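Giltmont: The Complete Series Box Set

Item 2483
Format: Blu-ray, region free
Label: Kosano Home Video
Availability: In stock, ships in 2 business days

All four seasons of the period drama Giltmont in one box, including the final season, which has not been sold on disc before. The show follows the Koster family, who own a shipping line in the port town of Kokurthorpe, from the opening of the new docks to the sale of the house.

This set replaces the earlier season one to three box. Owners of that box who only want the last season should wait for the single release in April.

What's in the box

Twelve discs in a hard slipcase with four inner cases, one per season. Each inner case has an episode list printed on the inside of the sleeve. There is also a 64-page booklet with cast lists, a Koster family tree, and a map of Kokurthorpe as it was laid out for the series. The family tree gives away who inherits, so new viewers may want to leave the booklet until after season three.

Picture and sound

Seasons one and two were remastered for this release. Seasons three and four use the same masters as the broadcast. Sound is 5.1 on all episodes, with a stereo option. Subtitles are in English, French, and Spanish. The Christmas special is stereo only and has English subtitles only.

Extras

Deleted scenes for seasons two and four
Commentary on the first and last episodes
Costume department feature, 38 minutes
Building the Kokurthorpe docks, 22 minutes
The Christmas special, placed on disc nine after the end of season three

The bloopers from the old season one disc are not included.

Edition size

The first pressing is limited to 3000 numbered copies. The number is stamped on the back of the slipcase. More than 700 were reserved before release. We can't take requests for particular numbers. Later pressings will have the same discs and booklet in a plain case without a number.

Snacks and gifts for series night

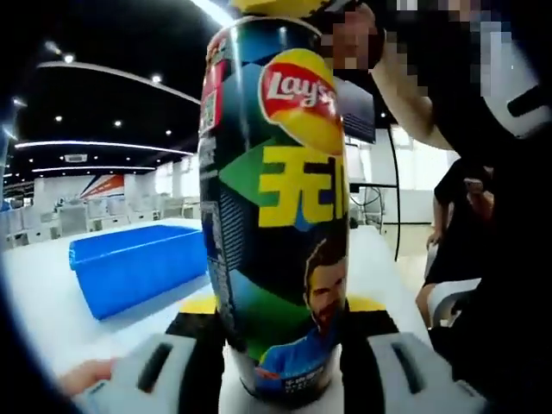 Lay's potato chips, tall canister with yellow lid

Shipping and returns

The box weighs just under three pounds and goes out in a double-walled carton. Orders placed before 2 p.m. are packed the same day. Sealed sets can be returned within 30 days. Opened sets can be exchanged for the same item if a disc is faulty. Tell us the disc number and the episode where it stops, and keep the slipcase, as numbered copies have to come back complete.

Customers also bought

Giltmont: Music from the Series, CD
Giltmont: The Christmas Special, DVD
The Kokurthorpe Map, folded poster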